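11 May 2021 - bench notes, thermal paste / pad comparison

Picking up from last week. Tusix paste first, then the Minami pads, then Lasanari if the tube turns up. Noboru had it last I think.

Cleaned everything with alcohol and lint-free wipes. Cotton swabs leave fuzz, stop using them. Annelore wants the same cleaning routine for every run or the numbers are junk, fair enough.

Tusix, 3 runs. First one thrown out, heater block wasn't level and the paste squeezed out one side. Runs two and three agree nicely. Spreads easy even straight from the fridge, a bit stringy when you lift the spatula. Get it on thin, then stop fussing with it.

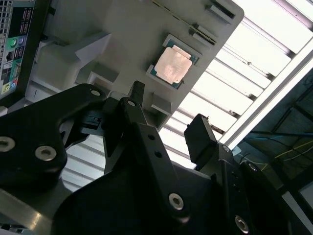
Processor in the gray tray.

Minami pads next. Backing film is a pain, tore 2 of them before I got a fingernail under the right corner. Ones from the opened pack feel stiffer than the new pack, same part number on both. Is there a shelf life on these?? Ask Kasthorpe, they sold us both packs. Would like an anwser before we order more.

Pad numbers worse than the paste, as expected, but much steadier from run to run. For anything that gets opened up a lot I'd take the pad and live with it.
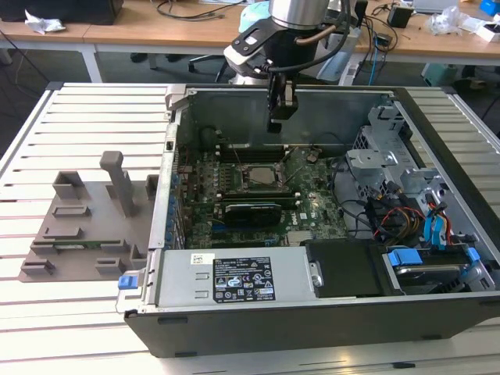

Clamp pressure. Still the biggest source of scatter. I was tightening by feel until lunch, which was dumb. Switched to the torque driver and went crosswise, half turns, same order each time. Spread dropped right away. Morning pad runs should be redone, marked them with a star in the sheet so they dont get averaged in by accident.

Noboru says let the clamp sit 19 minutes before reading anything. Tried 5, reading was still creeping. Tried his way, flat. OK, his way from now on, and it goes in the procedure.

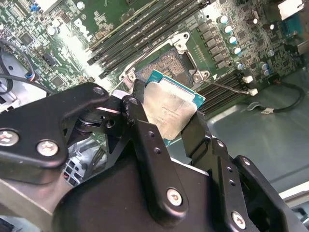
Thermocouple B is reading high again. Swapped with the spare and the offset went away, so it's the probe and not the logger. Bad one is in the drawer with red tape on it. DO NOT put it back in the rig.

Lasanari - found it, behind the label printer. Cap was loose and the first bit came out crumbly. Squeezed out the dried part, rest looks ok but I don't trust it for a real comparison. New tube please. Last order took until October to show up so somebody should do this today.
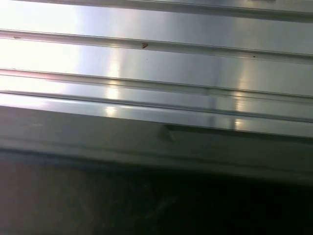
Room temp drifted up after the door got propped open. Logged it, didn't correct for it. Annelore has a spreadsheet that does the correction, get a copy.

Tomorrow:
redo starred pad runs, torque driver only
fresh wipes, we're on the last pack
write up the crosswise tightening order before I forget it
call Kasthorpe re pads
move the rig away from the door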